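Learning to keep score in a new language

When I moved to Prarstead I could read a newspaper in English, but I could not add numbers in it. My head still did all the sums in my own language, and then I had to translate the answer. At the shop this was only slow. At the games evening it was a small disaster.

The evening is in the back room of the Wikow café, and it starts at 8. Melaniia Symonenko took me there in October. She told me that people who play games speak in short sentences and repeat them many times, so it is a better school than any course. I think she was right. In the first month I learned "your go", "pass it along", "hang on" and "that doesn't count", which I had never met in my textbook.

The counting was harder. Ziad keeps the scores, and he says them very fast. When he said "thirty", I often wrote 13. Once I believed for a whole game that I was winning, and Lev Lytvynenko was too polite to correct me until the end.

So I made a rule for myself. I must say every number aloud in English before I write it, even if the others wait. They do wait. Arsen now does the same in Ukrainian, which he is trying to learn from his grandmother, and his "twenty-four" is worse than my English one was.
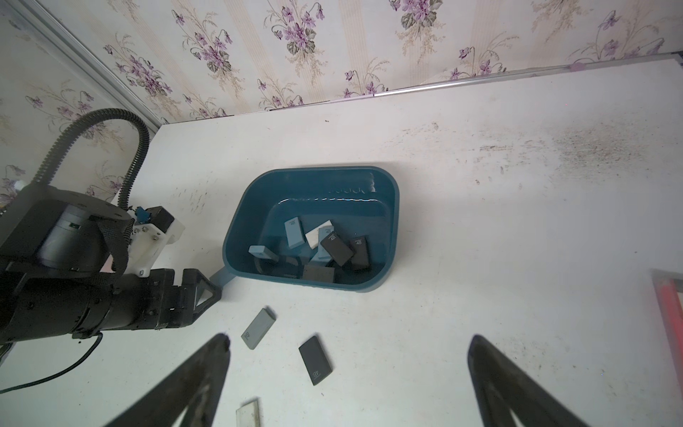 What I practise at home

I read prices and bus numbers to myself, and I count the stairs when I go up. Telephone numbers are still difficult, above all when somebody says "double two". If you have a good way to practise these, please write to me under this post. I will try it before the next games evening.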